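We pack small boxed goods for other firms. Urkis started with one table and one customer, and we still do most of the work by hand: open the box, seat the item in its insert, check it, close the lid, pass it on.

## What we do

Most of our orders are gift and sample sets. The maker sends us the empty boxes, the trays and the parts, and we send back finished sets ready for the shelf. Our smallest run so far was 180 boxes, for Pomare. We don't have a minimum order, but we do ask for 2 spare boxes with every run so we can try the fit before we start.

We also do repacking. If a tray has changed or a set has been packed in the wrong order, we can take everything out and do it again. Plevwood sends us this kind of job every April.

## The room

We work in one open room with a wood-plank floor. The tables have light blue tops, so a dark lid or a black tray is easy to make out against them. Small pieces are set out on the tabletop before a box is filled. Boxes stay open until the insert has been checked.

Twelve people can work here at one time. Bags may be kept on you or left by the desks along the wall. Cups are fine at the far end of the table, away from open boxes. 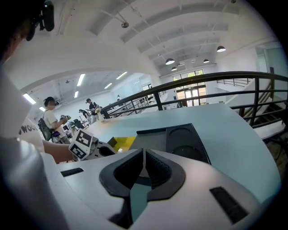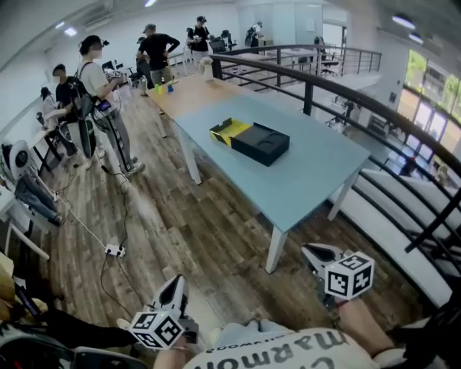 ## Working with us

Send one complete sample set along with a packing list. If the tray has a round recess, mark on the list which piece goes in it and which way up it should face. We pack one box, send it back to you for approval, and begin the run when you say yes.

Finished goods go out through Zuremano unless you have your own carrier. Pickups are at 2 p.m., and cartons need to be labeled by noon. If you would like to visit, please write first so we can have a table clear for your samples.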